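October 30, 2022

**Progress report to the Clukside Fund: home repair grants, Lagman and Radelska**

Prepared by Kyu-ri Seo

The short version is that we have finished 41 homes, spending is under budget, and I am less pleased with both facts than the board may be.

### Repairs

The 41 finished homes are all owner-occupied. Most of the work was roofs, porch steps and bathroom rails. We promised to reach the families in the worst housing first. I can't say we did. The list was filled by people who heard about the grant early and had their deeds in order, and those are rarely the people with a hole in the kitchen floor. In Radelska we turned away 11 applicants over title problems, mostly houses still in a dead parent's name. I would guess several of them needed us more than anyone we helped.

The average cost per home came in at $1187. That number will look good in a newsletter. Please don't put it in one. It is low mainly because we did small jobs, and it leaves out staff time, the truck and the storage unit.

### Contractors

Drarnine has done the roofing in Lagman since the start of the grant. The work passes inspection. Their scheduling is another matter, and 4 households waited through most of October with tarps up. Drarnine blames the shingle supplier. The supplier has a different story. I have asked for both in writing and have one so far.

I don't recommend renewing on the same terms. A late penalty was in the first draft of the contract and got taken out before signing, for reasons I never heard explained.

### Follow-up visits

The grant agreement calls for a satisfaction survey. We ran it. Nearly everyone said they were very satisfied, which is what people tell the organization that just fixed their roof for free. I'd give more weight to a second visit after a winter, and I would like to move the unspent survey money into that.

### The matching program

Your office asked whether we should expand into Drarnine's proposed matching program, where each repair we pay for earns a discount on the next. I have read the proposal twice. The discount applies to their list price, and we have never paid list price. 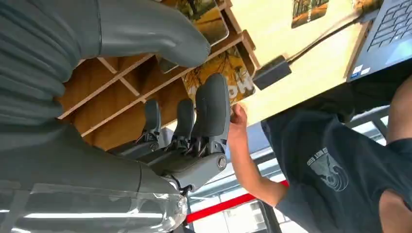

Mi-kyung Moon disagrees with me on this and asked that it be noted. Her view is that even a small discount would get us through the Lagman waiting list sooner, and that we can bargain over the list price once we are inside the program. My own feeling is that bargaining gets harder after signing.

### Requests

- Permission to spend part of the repair budget on legal help with titles in Radelska
- A decision on the survey money
- No public announcement about the matching program until we have Drarnine's actual invoices to compare

The ledger and inspection sheets are in the shared folder. Two Lagman sheets are missing signatures and I am chasing them.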